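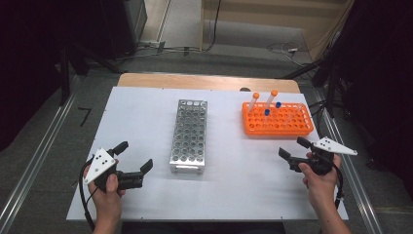 Wanda Benavides asked at the interim review whether the hardness of the tap water in Rundudton could be explained by the source alone, or whether the pipework in older houses had to be taken into account. The question was added to the scope of the project and is dealt with in section 4.

Hardness of Domestic Tap Water in Rundudton and Pindale
Project report, submitted 20 December 2023

1. Background

Hard water contains dissolved calcium and magnesium salts. It leaves scale in kettles and boilers and reduces the lather obtained from soap. Rundudton is supplied from boreholes in chalk. Pindale, further up the valley, is supplied from the Holloway reservoir, where the catchment is mostly peat and gritstone. A clear difference between the two was therefore expected. The size of the difference, and the spread within each town, were not known to us at the start.

2. Sampling

A total of 111 samples were taken from kitchen cold taps. Houses with a water softener were left out. The tap was run for 30 seconds before each bottle was filled, and the bottle was rinsed twice with the same water. Bottles were filled to the brim, labelled with a house code and kept in a refrigerator until they were tested. The age of each house was recorded as before or after 1970, as stated by the householder.

3. Method

Total hardness was found by titration with EDTA at pH 10, using Eriochrome Black T as the indicator. The end point was taken as the first clear blue with no trace of red. Results are expressed as mg/l of calcium carbonate.

A soap test was also carried out on 15 of the samples. A fixed volume of water was placed in a stoppered tube, soap solution was added in small portions, and the tube was shaken after each portion until the lather lasted for one minute. The soap test is less precise than titration and was used only as a check on the ranking.

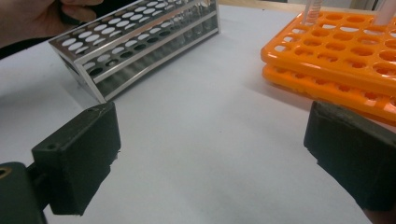

4. Results

All the Rundudton samples were harder than all the Pindale samples. The soap test put the samples in the same order as the titration, apart from two Pindale samples which exchanged places.

Within Rundudton, no difference was found between the older and newer houses that was larger than the spread between repeat titrations. On this evidence the source accounts for the hardness and the pipework does not add to it measurably.

5. Sources of error

The end point was judged by eye by two people, and one of us tended to stop slightly early. House age relied on memory in several cases. Sampling was completed over a short dry period, so a change in reservoir water after heavy rain would have been missed. A second round of sampling at Pindale is planned for February.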